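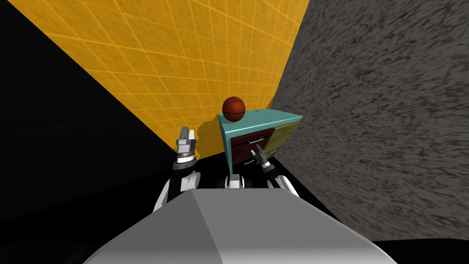 Figure 3. Rendered view: yellow wall with a fine grid of lighter lines, and a gray, speckled wall meeting it at a corner.

4.2 Segment-aligned capture of live feeds

The capture stage receives a contribution feed over a managed transport stream and writes it to object storage in short segments. In the baseline design, which follows the Cirov reference workflow, the segmenter cuts on a fixed wall-clock interval. This keeps the segmenter simple but places cuts without regard to program boundaries, so that any clip requested later must be re-encoded at both ends. The cost is small for a single clip. It becomes significant when a channel publishes replay assets throughout a live event.

Arnumel replaces the fixed interval with a two-pass rule. The first pass cuts at the encoder's own random access points, with a target segment length of 2 seconds. The second pass reads the splice markers carried in the stream and, where a marker falls inside a segment, asks the encoder for an additional access point at that position. If the encoder cannot respond in time, the segment is kept unchanged and the marker position is recorded in the manifest as an offset. A downstream clipper can then decide whether to re-encode the partial segment or to accept the nearest boundary.

The ordering of the two passes matters. An earlier version by Stankevičius read the markers first and held the segment open until the encoder had replied. Under packet loss the reply was sometimes delayed past the end of the segment, and the manifest fell behind the live edge. The present version never holds a segment open. Late replies are discarded and logged.

Manifests are written as append-only records, each carrying the segment identifier, start time, duration, marker offsets and a checksum. Up to 1000 records are held in one manifest object, after which a new object is opened and linked to the old one. Players do not read these objects directly – they are served by the packager, Innes, which builds a delivery playlist on request. Separating the two allows a recording to be repackaged for a different device class without touching the stored media.

4.3 Test setup

We ran the capture stage against 17 source feeds, all replayed from disk through the same transport sender so that each run saw identical input. The material consisted of studio programming and field sports. Each feed was replayed once through the baseline and once through Arnumel, with the encoder settings unchanged between runs.

Clip requests were generated by Zevberg, a load tool written by Hegarty for this work. It issued 270 requests per feed, with start and end points drawn from the splice markers and from uniformly distributed positions between them. Requests drawn from markers represent scheduled programming; the uniform requests represent an operator marking a highlight by hand. We report the two groups separately in Section 5, as a combined figure would depend mainly on the ratio chosen between them.

Two limits of the setup should be noted. The transport sender and the segmenter shared a clock, so drift between sites is not covered. Audio was carried through but its alignment at clip boundaries was not scored.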